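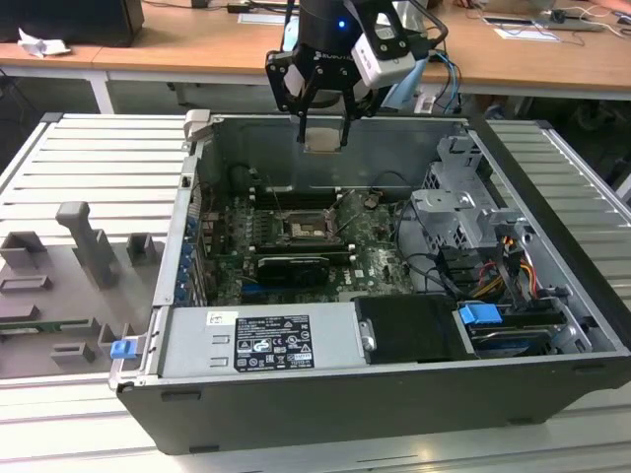 Wisell Garrison and Villages Liaison Group
Minutes of the meeting held on 22 May 2024, Drorine village hall

I was taking the notes again, so please shout if I've got your bit wrong. I type these up the same evening while I can still read my own writing, and the Army speaks faster than the rest of us.

Present: the garrison (three officers and the range warden), both parish councils, the two farms on the north side, the primary school, the riding stables, and me. Apologies from the bus company and the district council, whose note arrived during item 2.

1. Last minutes
Agreed, with one correction. I had written that the night firing ended at 11.30. It was 10.30, and the garrison were very nice about it, but I do see why they wanted it changed! The old version had already gone up on the Drorine noticeboard, so I'll swap it.

2. September exercise
This took up most of the evening. The garrison is hosting a multinational exercise in September with around 2,000 troops coming through, most of them under canvas on the western side. It's the biggest thing at Wisell since I've lived here. The visiting units fly in and their vehicles come by road from the port in packets, with 38 vehicles in the largest one. Both councils asked straight away which road. The answer is the bypass, then the Ezzat crossroads, then in by the back gate, so nothing heavy should come through Drorine itself.

The stables asked about helicopters and I'm glad they did, because it wasn't in the briefing sheet. There will be some, mainly in the second week, and they'll keep away from the paddocks wherever the route allows it. The stables wanted something firmer than "wherever the route allows". The garrison said they'd go back to the flying people and get a proper answer, with a map. We also talked for quite a while about whether horses mind the noise or the shadow more (opinion was divided, loudly).

School drop-off: no convoys between half past eight and quarter past nine, or in the half hour after three. The school asked for that in writing and will have it.

Action: garrison to send the movement timetable to both councils. Garrison to come back on helicopter routes. Me to chase both.

3. Noise and the complaints line
The garrison said the line had a busy spring. A good few of the calls were about one night in particular, when the wind was in the east and the demolitions range sounded as if it was at the bottom of everybody's garden. It rattled my kitchen door, so I had some sympathy. They do check the weather before firing and they've agreed to look at the cut-off they use for cloud and wind.

The number on the leaflet is still the old one. I raised this last time too. New leaflets are being printed, 200 for Drorine and another 200 for Ezzat, and the parish councils will share them out.

4. Footpath across the dry training area
Both farms say walkers are following the fence instead of the path when the red flags are up, and then coming out through the lambing field. The range warden thinks the diversion sign is pointing the wrong way. One of the farmers said it has been pointing the wrong way for two years. We left it there and the warden will go and have a look.

There was a question about the metal things people find near the old trenches. Please don't pick them up, don't bring them home and please, please don't bring them to this meeting. Note where it is and ring the guardroom.

5. Gorkix
The garrison's new fencing contractor, Gorkix, starts along the north boundary next month. They'll want access over the farm track for a few weeks. The farms are fine with it provided gates are shut and the lorries stay off the verge after rain. Gorkix weren't there to say yes or no, so the garrison will put it to them.

6. Any other business
Ezzat parish council would like the band for the summer fair. The garrison said the band gets asked for everything but they'd try. Someone left a green thermos under the chairs and I have it at home.

Next meeting: in September, before the first vehicles arrive, at the Ezzat chapel room. Date to follow once the garrison has its timetable. Tea money is still 50p.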